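Small speaker on a tray: keep it or lose the tray?

Home & Storage > Living Room > Surfaces and Clutter

dovetail_dan
Posted 24/08/2025
I have a round fabric-covered speaker, dark gray, the flattened dome kind. For a long time it sat straight on the side table next to the couch. In February I bought a tray for it from Dudby because the table is light wood and I was tired of seeing the speaker slide every time somebody bumped into it.

The tray is a rectangle with rounded corners and a low rim. It's a pale color somewhere between cream and peach. There is script lettering on the left and a little line-drawn rabbit in the lower right corner. The speaker takes up most of the middle.
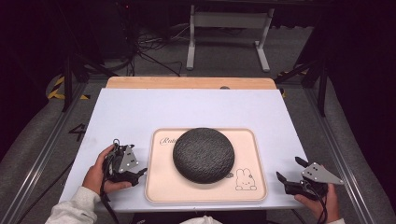
My question is whether a tray under a speaker makes any sense. My wife says it makes the table look finished. My brother says it's one more thing to wipe. I also wonder if it changes the sound. I paid 14 dollars for it, so I won't be heartbroken either way.

marigold_attic
Keep it. A speaker on a bare table always looks like somebody put it down there on the way to another room. A tray gives it a spot. I have one by the front door for keys and mail and it's the only surface in my house that stays under control.

quietbasement
I'd lose it. Thin trays buzz. Put your hand flat on the rim while something with a lot of bass is playing. If you can feel it humming, that hum is going into the room too.

dovetail_dan
I tried that tonight. I can feel a little something at the rim on one song and nothing on the others. I couldn't hear a buzz from the couch.

quietbasement
Then it's small. I would still put felt under it. Four dots on the bottom of the tray, near the corners. Don't put them under the speaker, most of those already have a rubber foot.

porchlight77
Does the speaker cover up the writing? I see these trays everywhere with a word on them and then people set something right on top of the word.

dovetail_dan
It does. You can read the first few letters and the rest goes under the speaker. I tried pushing the speaker to the right, and then the rabbit is covered. My daughter picked the tray for the rabbit, so the rabbit stays visible.

porchlight77
In that case I'd go with a plain tray. Printed ones are meant to be looked at empty. Callari makes a plain one in a similar size, no lettering, and it comes in a matte finish that doesn't show fingerprints.

marigold_attic
Disagree with that. Half a word and a rabbit is fine. It's a side table.

hollis_creek
The drawing is the best part of those. People look at the lettering and forget there's more on it. On this one there are thin gray stems with loops in them, and a small flower with five petals where the lines meet. If you turn the tray or shift the speaker a few inches you get that showing and it looks a lot less like a gift shop.
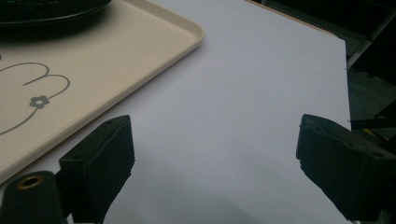 tinroof_terry replied that the flower was fine but the size was the real problem. A speaker that fills the middle of a tray leaves room for nothing else, he wrote, so you end up with a border of empty tray that collects dust. His advice was to go up one size or do without.

dovetail_dan
That's fair. I wanted to keep the remote on there too and it doesn't fit flat. It ends up leaning on the rim and then it falls off.

tinroof_terry
Right. Measure the speaker and the remote side by side, add a couple of inches, and buy that. I went through 3 trays before I did this. The one I kept is a Wike, the long one they sell for bathroom counters. It's 12 inches across and holds the speaker, the remote and a pair of reading glasses.

marigold_attic
Once you get a bigger tray you will put more on it. Then it's a candle, a pen, a coaster and some batteries. A tight tray keeps people from dumping things. I'd leave it alone.

tinroof_terry
I don't have a candle on mine.

quietbasement
Back to sound for a second. If the table is against a wall, pull the speaker forward so it isn't right in the corner. That will change what you hear a lot more than any tray will.

dovetail_dan
It's against the arm of the couch, with the wall a foot or so behind. I moved the tray toward the front edge of the table this morning and voices on the news sound clearer. I'm not sure how much of that is me wanting it to be true.

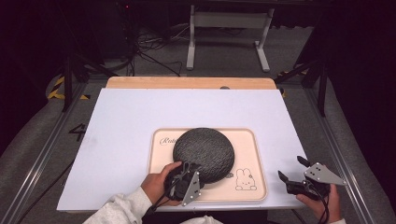

I also bought felt dots at the hardware store. They came on a sheet of 257, which should last me until I die. I put four under the tray the way quietbasement said. The tray doesn't slide on the wood now, and I can lift the whole thing in one go when I wipe the table. Before this I was picking up the speaker by the fabric, and I'd like to stop doing that.

hollis_creek
Yes, don't grab it by the fabric. It pills after a while. A lint roller takes the dust off. Skip the wet cloth.

porchlight77
I use a soft paintbrush on mine. Lint rollers leave a sticky patch if the sheet is new.

hollis_creek
Never had that happen. Maybe a different brand of roller.

quietbasement
Brush for me too. Vacuum hose with the brush end if it's bad, on low.

kettleblack
Has anybody used one of the cork ones? Kilau has a cork tray with a rim. I was thinking it would take care of the buzz and the sliding at the same time, and I wouldn't need dots.

quietbasement
I had a cork one. It worked well for sound. It stains if you set a cold drink on it, so decide whether you can trust your family.

kettleblack
I can't. Thanks.

dovetail_dan
I'm going to keep this one with the felt on it. The remote is going in the drawer. I turned the tray once to see how the flower looked in front and my daughter turned it back before dinner.

marigold_attic
Good. If you have spare dots, put some under the lamp too.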